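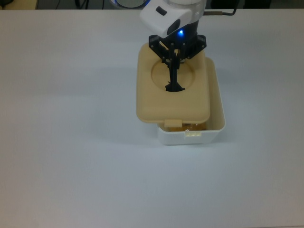

# Lunch Box Challenge: Frequently Asked Questions

For students and parents in the Pirnbridge robotics club. Questions that aren't covered here can go to Karthik Mondal at the Tuesday session.

## The task

**What does the arm have to do?**

Two jobs, scored separately. In the Open job, the lid starts on the box and the arm has to take it off and set it flat on the table. In the Close job, the lid starts on the table and the arm has to put it back and line it up with the box. A team can enter one or both.

**Does the lid have to be latched?**

For full points on the Close job, yes. The tab on the lid has to be over the catch on the box and pushed down. A lid that is level on all sides but not latched gets partial points. A lid sitting crooked, with one side of the box showing, gets none, but the attempt still counts as a completed run in your log.

**Is there anything in the box?**

Yes. Every box has a wrapped item in it, and it stays in for both jobs. If the box tips over and the item comes out, the run ends there. Please don't swap in something heavier to keep the box from sliding.

**Where does the box go at the start?**

Anywhere inside the start zone, and the judge picks the spot and the angle. Programs that only work from one exact position will do badly, so practice with the box turned a little each time.

**How long is a run?**

3 minutes from the judge's signal. You may reset once during that time. The clock keeps going while you reset.

## Teams and sessions

**Who can join?**

Any student in grades 8 through 12. You don't need to have taken a programming class. New members spend their first two sessions moving the arm by hand and saving positions before they write any code.

**How big is a team?**

Two to four students. If you sign up alone we will put you with a team that has room. We have space for 31 students this term, and after that there is a waiting list.

**When does the club meet?**

Tuesday, from 3:45 to 5:30 p.m. The room is open until 6:00 for teams that are already running something, but no new programs may be started after 5:30.

**Can I miss a session?**

Yes. Tell your team first, then Karthik. Teams that share their code folder properly don't have much trouble with this. Teams that keep everything on one laptop do.

**What does it cost?**

$55 for the term. It covers spare fingers for the grippers, replacement boxes and the entry fee for the meet. If the fee is a problem, write "fee" on the sign-up form and leave the rest of that line blank. You won't be asked for an explanation.

## Working with the arm

**How do we pick up the lid?**

That part is up to you. Most teams begin by trying to grab the edge, find that the fingers slip, and then try something in the middle. Pressing down into the round dip and dragging will move the lid, but it tends to go sideways and take the box with it. Attachments are allowed on the lid if they can be removed without leaving a mark and the arm can hold them without help.
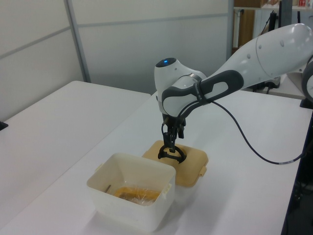
Whatever you use has to be listed on your equipment sheet before the first scored run. One sheet per team is enough. If you change the attachment later, cross out the old entry and write in the new one.

**How hard can the arm press?**

Stay under the force limit saved in the starter program. If the arm stops by itself and reports a fault, that is usually the limit working. Back the arm up, check the height you saved for the table, and try again at half speed. Do not raise the limit to get past the fault.

**Can I put my hand in to straighten the box?**

Only when the arm is paused and the person at the laptop has said "paused" out loud. The same goes for picking up a dropped lid.

**Where do our logs go?**

In your team's folder, one file per run, including the bad ones. Last year's teams left us 2,803 files and they are all readable if you want to see how other people approached the Close job. The ones from team Ki have the best notes. Vorngate's code is shorter and easier to follow.

## The meet

**Where is it?**

In Briltville, in June. The bus leaves from the front lot and families can ride along if there are seats.

**Do we bring our own boxes?**

No. The boxes there are the same type as ours, but they are newer and the latches are stiffer. We keep a couple of unused ones in the cabinet so you can try your program on them before you go. Ask for one, and return it with its lid.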